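**Irkov hand-held gripper kit (the pair), built at Etcombe**

So I finally finished my pair of Irkov grippers, and I've had them out enough now to have opinions! I bought the two-hand bundle in September, let it sit under my bench for way too long, and then did most of the build at Etcombe over a couple of evenings (shared workshop, good light, somebody else's decent screwdrivers).

If you've only seen the product page, the kit is a white shell with a pistol-style handle, a pair of black jaws, a trigger linkage, and a bag of hardware. There are over 55 screws across the pair and two of the lengths look identical until you've driven the wrong one into the housing. Ask me how I know. I ended up sorting everything into a muffin tin, and I'd do that before opening the manual.

The manual is fine up to step 7, where you hang the return spring. The drawing shows it from the back and the text talks you through it from the front. I put mine in flipped, closed up the shell, squeezed the trigger, and the jaws just sat there open like a surprised duck. Vignesh Kulkarni had built his set before me and he spotted it from the other side of the bench, which was a little humbling. Opening the shell again took longer than closing it did, so check the spring BEFORE you snap the halves together, please.
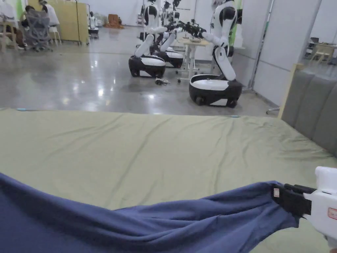

Anyway, cloth. I wanted these for bedding and clothes, the floppy stuff, and I'd been using an old Gulyás gripper that was great on blocks and cups and hopeless on anything thinner than a dish towel. The Irkov jaws are curved and come in to a narrow gap at the tips, so you can go after a corner of fabric lying flat and get it without scooping up the sheet underneath every time. Not every time! I still grab the fitted sheet plenty, and then the whole bed gets rumpled and I have to smooth it out and start over.

Pulling is where I was happiest. You pinch a corner, lean back, and the cloth comes with you. With both hands going I can spread out something fairly big, though my left hand is about as smart with a gripper as it is with a pencil. Vignesh says that goes away. We'll see.

The weight is okay for short stretches. After 4 or 5 rounds of folding my wrist starts to complain, and it's the handle angle more than the weight, I think. People with bigger hands than mine may not notice. The Gulyás had a fatter grip and I kind of miss it.
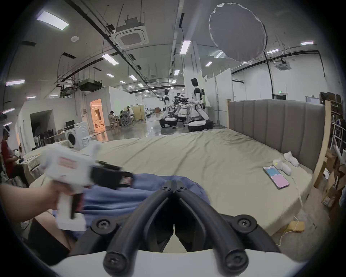 ### Fit and finish

The shells are nicely rounded and the seams on mine closed up clean, apart from one spot by the handle that I went over with a bit of sandpaper. The jaw screws are right out at the lower ends of the fingers where you can get at them, and I love that, since I've had mine loose more than once. They do back out a bit with use. A dab of threadlocker fixed it on the right one, and I keep meaning to do the left.

### Extras

I tried the Gesuvley rubber tips on them too. They grab better on slick fabric but they drag on cotton, so I took them off again. Skip those unless you're doing raincoats or something.

### Would I buy it again

Yes, with a grumble about the manual. I'd still get the pair over a single, even for somebody just starting out. Folding a shirt one-handed is miserable. If Irkov redraws step 7 and puts the two screw lengths in separate bags, I'd have hardly anything left to complain about except my wrist. Spare springs are sold separately, by the way, and I'd add one to the order.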